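October
By Nest Bellis
56 shares | 4 comments

The first month is the expensive one

Retno Osman keeps a calculator on her desk, and she used it twice before I had taken off my coat. She manages the rental deposit loans at Kuletti, a small housing lender in Mudgway, and she had just finished a call with a man who had found an apartment but could not pay to enter it.

"The rent is $993," she told me. "He can pay this. He earns enough, I have seen his pay slips. But the landlord wants the first month, the last month and the deposit on the same day. So he must bring $2979, and he has maybe a third of it."

Kuletti will lend a tenant up to $3000 for these costs. The loan carries no interest, and the money goes directly to the landlord. The tenant signs two papers, one with the landlord and one with the lender, and pays back a fixed sum every month. I asked Osman if people understand that these are two separate contracts. She made a face.

"Some do. Many believe that when they move out, the deposit pays the loan and everything is finished. It is not so. If the landlord keeps the deposit for damage, you still owe us. I say this at the beginning, I say it at the signing, and I still get this phone call."
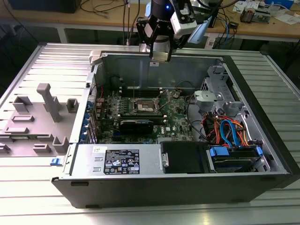
Who gets a loan, and who does not

The rules are short. The applicant must have a written offer for a specific apartment, must show income from the last three months, and cannot be behind on another loan from Kuletti. A poor credit score does not close the door. Osman said she looks at it, but she looks more at the rent compared with the wages.

"If the rent takes more than half, I say no. People get angry, and I understand them. They have looked for months and finally somebody said yes to them. Then I am the one who says no. But I would be putting them in a place they lose by spring, and with a debt to me also."

She turned down a couple last winter for this reason. They found something cheaper in Fudoddale and came back, and she approved the second application the same afternoon.

Lachlan Paewai rents out four apartments above the shops in Mudgway and accepts Kuletti tenants. He was less warm about the program than I had expected. "The money is good, it comes on time," he said when I phoned him. "The paperwork is slow. I had a place standing empty for nine days while they checked a pay slip." He would like an answer in two working days. Osman says five is what her office can promise.

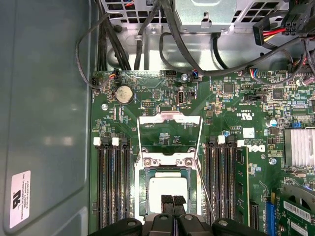

The loan agreement itself was rewritten this year, after tenants complained that they could not find what they owed if they left early. Osman showed me both versions. In the old one, the rule for leaving early was on the last page, in a gray box with the registration number and the address of the company. I thought of the label on the metal inside a computer case, where the logo is big and black and the rating details are in small lines that run sideways. Everything required is printed there, but you do not go to it for advice. The new version puts the rule on page one, directly under the monthly payment, and the tenant writes initials next to it.

"I wanted it even bigger," Osman said. "Our lawyer wanted it smaller. This is the size we agreed on."

Before I left I asked what she would tell a person who is looking for a first apartment now. She did not talk about her own loans. She said to ask the landlord if the last month can be paid in parts, and to ask before the visit – not after, when you already love the kitchen.

"Many will say no. Some say yes, and then you maybe don't need me. Also take photos of every wall on the first day, with the date. I have had tenants lose the whole deposit for a mark that was older than they were."

Applications are taken at the Mudgway office in the mornings, until 11:30. Bring the written offer from the landlord. A text message from him is not enough.

More in Housing
Can my landlord raise the rent in the middle of a lease?
Nikau Doolan on moving his mother to Fudoddale
What to check before you sign as a guarantor
Letters: the waiting list at Drunura Court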